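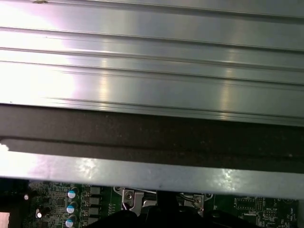
Week 4 handout: house rules for working close to a board

Okay, week four, and we finally get to put the gripper near electronics that cost money! Please read this before you come in. I'd much rather spend lab time on the brackets than on repeating myself (I did plenty of that last August, ask Senyo Boateng).

Look at how tight things get next to a heatsink. Metal above you, capacitors standing up on one side, screws and a bundle of wires right where you'd like to put your fingers. And the gripper itself hides a good chunk of the board from the wrist camera, so you can't steer on that view alone.

1. Approach speed. Our limit inside the board zone is 40 mm per second, and 70 outside it. Yes, it feels slow. Leave it there.

2. Know your keep-outs. Before you jog anything, draw boxes around the tall parts: capacitors, inductors, brackets, wire clips. Add a margin. Hajar Kettani keeps a good template in the Kikum folder, so start from hers and change the heights.

3. Wires count as obstacles. They bend, they move, and your model won't know where they went. Look again with your own eyes before every descent.

4. Power off, board grounded, wrist strap on. Both partners, please, even the one who is "only watching."

5. One hand on the stop. If you're holding the pendant you're not also holding a coffee (you know who you are).

6. Don't lean on the heatsink. It's tempting to touch off on that big metal cover to find your height, but the ribs give you a different reading depending on where you land. Use the flat strip along the bottom edge, lightly, and write the number down.

7. Log every contact, planned or not. Form 46 is on the shelf by the door. A bump you report costs you no points at all.

Reading for next time: section 3 of the Requena notes, plus the short piece by Nerea Aguirre on force limits. Questions go to me, room 462, any time after lunch.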